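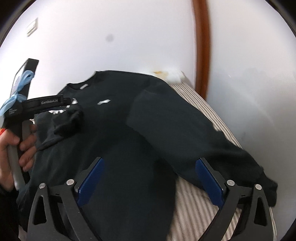 Weekend help wanted at the Firkness guesthouse

Hi! I'm Lok-yiu Wei, and I run a small guesthouse up in Firkness with my business partner, Thanasis Antoniadis (he does the breakfasts, I do everything with a spreadsheet in it). We need one more person for weekends through the end of October, starting as soon as we can agree on a date.

You'd be changing beds, folding linens, restocking the bathrooms and saying good morning to people who haven't had coffee yet. Shifts run 3 hours, late morning to early afternoon, and pay is $20 an hour plus your share of the tips. Lunch is on us, and Thanasis cooks way too much, so bring a container!
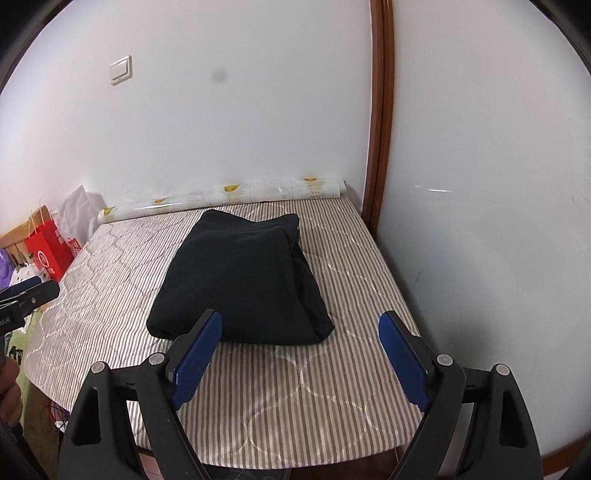

No experience needed, I'd much sooner teach someone friendly how we like the corners done. You do need to be okay with stairs (two flights, no elevator, sorry) and able to get here on your own, as the bus is pretty hopeless on weekends.

To apply, drop a note in at the front desk or call and ask for me. Tell me a little about yourself and which weekends you already know you can't do. Please get in touch by 25th May. References are nice but can wait until we've met.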